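Section 3. Sink Station: Working Together With the Two-Arm Unit

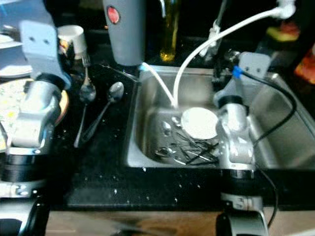 Figure 3-1. Sink station with the right arm at the basin, the left arm over a plate at the far left, small plate in the basin.

This section is for the kitchen staff at Godoy and Sirninis who share the sink with the Lekmont unit. Read it before your first shift with the unit.

3.1 What changes in your work

Before, one person stayed at the sink for the whole service. Now the arms take the small plates and the cutlery, and the person does the sorting, the checking and the pans. Your hours stay the same. The sink person is now called "station lead" on the shift sheet.

3.2 Start of shift

1. Press the stop button one time to test it. The arms must not move after this.
2. Remove glasses and sharp knives from the basin.
3. Put spoons and forks on the counter, at the left side of the sink.
4. Check that no cable is caught at the arm joints.
5. Release the stop button and select program 13 on the Berkix panel.
6. Wait for 3 short beeps, then step back from the counter.

CAUTION: Do not put your hands in the basin while the arms are moving. If an item falls, stop the unit first.

Note: Dry the counter edge when you see drops of water on it.

3.3 During the shift

The panel shows code 44 when the unit cannot pick up an item. Stop the unit, take the item out and wash it by hand. Write the code in the station book with the hour. The station lead can always decide to finish the work by hand, and does not need permission for this.

Questions about shifts or training go to Yamila Iturra. For the cleaning of the arms, see Section 4.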